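Bambusmatte (Schlafunterlage)

Als Bambusmatte wird eine Schlafunterlage bezeichnet, die aus Teilen des Bambusrohrs gefertigt und in der warmen Jahreszeit auf Matratze oder Bettgestell gelegt wird. Verbreitet ist sie vor allem in Ost- und Südostasien. Von der Reisstrohmatte und der aus Binsen geflochtenen Matte unterscheidet sie sich durch die glatte, harte Oberfläche.

Aufbau und Herstellung

Man unterscheidet Streifenmatten, bei denen schmale Bambusspäne parallel verbunden oder verflochten werden, und Plättchenmatten, die aus kleinen rechteckigen Gliedern bestehen. Verwendet wird überwiegend die Außenschicht des Halms. Die Rohre werden gespalten, getrocknet, auf einheitliche Stärke gehobelt und an den Kanten gerundet. Die Glieder einer Plättchenmatte werden seitlich durchbohrt und auf Schnüre gezogen, wodurch sich die Matte in beide Richtungen biegen und zusammenlegen lässt. Eine Matte der Manufaktur Pladberg für Doppelbetten umfasst 4000 Plättchen.

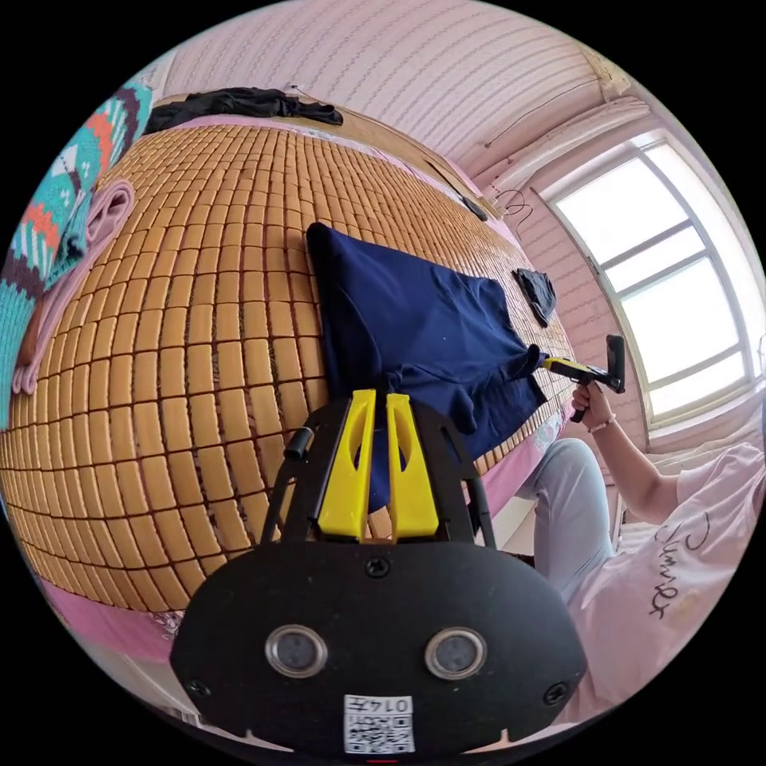
Bett mit Bambusmatte aus rechteckigen Plättchen

Gebrauch und Pflege

Die Matte liegt meist unmittelbar auf dem Laken oder der Matratze. Bambus nimmt wenig Feuchtigkeit auf und leitet Körperwärme besser ab als dicke Textilauflagen. Gereinigt wird mit einem feuchten Tuch; längeres Einweichen und direkte Sonne führen zu Rissen. Außerhalb der Saison wird die Matte trocken und gerollt oder gefaltet gelagert. Bei beschädigten Schnüren können einzelne Reihen neu aufgefädelt werden.

Sammlungen

Die Sammlung Belkadi verwahrt 187 Schlafmatten aus Pflanzenfasern, darunter 15 Plättchenmatten. Den Bestandskatalog erarbeiteten Abdelghani Bouazza und Youssra El-Sayed.

Siehe auch: Binsenmatte, Rattan, Tatami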